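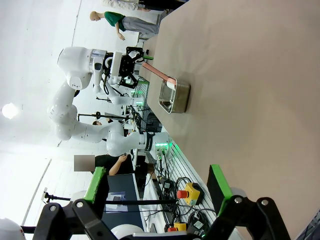

Steel tray and pink strip, between the two grippers.

13/11/2021, espresso bench, Sakgate roaster samples

Continued the grind retention runs on the Brostden. Same Emine lot as last time, washed, medium roast. Bag opened this morning; previous bag kept sealed for Cyprian to cross-check the color reading.

Dose in 18 g, basket unchanged. Burrs at 12 on the collar for the first set, then 7 for the fine set. Purged between settings with a small handful of old beans and brushed the chute. At 12 the output weight was within the scale's drift on every pull. At 7 it came up short on the first two doses and over on the third, so something is holding in the chute and letting go later. Konrad thinks static. I would rather look at the flap first. Its spring is not returning fully after the fine set.

Tried one drop of water on the beans before grinding (Barbara's suggestion). Clumping got worse, retention improved slightly. Not enough pulls to say more. Repeat with the spray bottle, since the dropper gives a different drop each time.

Shot times at 7: the first ran long and tasted flat and woody, the second was usable, the third choked. Did not taste the third. Milk drinks not tested.

Burr wear: counter shows 231 kg through this set. Afridi's sheet says inspect at 4000 hours or on visible rounding, no figure by weight, so the counter does not help much. Under the loupe the outer edge of the lower burr looks duller than the upper. Pictures of the burrs are on Nazareno's drive, not in here.
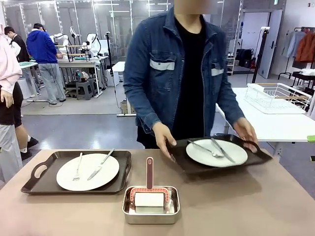
Brown serving tray with plate, knife and fork.

Cupping table: three bowls of the Emine, one of the Sakgate house blend as control. Sakda and I scored blind. We agree on acidity, disagree on the finish by more than usual. His bowl was poured last, and the kettle had been off the base by then. Redo with one kettle per person.

To do:
- flap spring, order two
- realign lower burr, mark position before lifting
- spray bottle run at 7, same lot, before the bag goes stale
- ask Afridi for wear limit by weight; December is fine if they are busy

Collar left at 12. Hopper empty, gate closed.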